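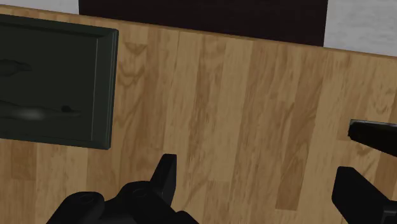 Fig. 1. Wood tabletop, mixed plank tones, dark green tray or board at left.

We use cookies to remember your settings. Accept | Decline

May 11, 2024
By the finishing bench

Moisture log, Skarkia boards. Meter reset before the first pass. Two readings per board, one at each end, across the grain. The batch from Wemine is still wetter at the ends than the spec allows. Stickers moved closer together, stack re-weighted.
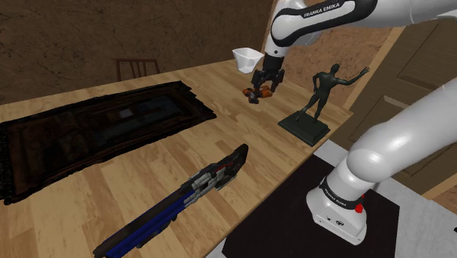
Oil test: Nirketti hardwax, 2 coats, 29 hours between them. Second coat dragged near the knots. Next time thin it slightly and buff sooner. Offcuts labeled and shelved under Giáp.

Kiln counter at close: 3,858. Check calibration again in July.

Recent entries
Glue-up clamps, pressure check
Sticker spacing, old stack
Scraper burr notes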